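Olá a todos! Segue o ponto de situação do projeto Torkport, a oficina de recuperação de computadores que vocês financiam desde dezembro. Prometi ser breve e vou tentar, mas há bastante para contar.

Começo pelo dinheiro. Dos 900 euros desta tranche gastámos 456, quase tudo em memórias, pasta térmica e dois discos. O resto fica guardado para as fontes de alimentação, que ainda estou a negociar com a Pukamov (pediram-me um preço absurdo na primeira proposta, respondi com outro igualmente absurdo, logo se vê).

Quanto às máquinas, temos 31 entregues às escolas e a funcionar. As estações de trabalho grandes é que andam mais devagar – abrir, limpar, ver o que se aproveita, trocar o processador, montar tudo outra vez. Gosto imenso desta parte, confesso!

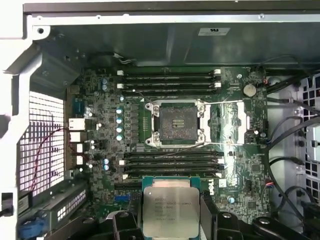
Última atualização desta página: 14 de março de 2023

Nas placas com oito ranhuras de memória, como esta, passámos a tratar primeiro do processador, com as ranhuras todas vazias e a tampa branca do socket aberta. Dá muito mais espaço para trabalhar. Os pinos do socket são finíssimos e o pó ali preocupa-me sempre, por isso incluí no próximo pedido uma lupa decente e mais ar comprimido. A pilha redonda da placa também vai ser trocada em todas, sai barato e poupa-nos telefonemas das escolas com a hora errada.

O que correu menos bem: a encomenda de dissipadores à Zumum chegou com o modelo trocado e perdemos quase três semanas. Já foi devolvida, falta o reembolso.

Para a próxima fase precisava de mais 600 euros, se for possível – mando o orçamento detalhado em anexo.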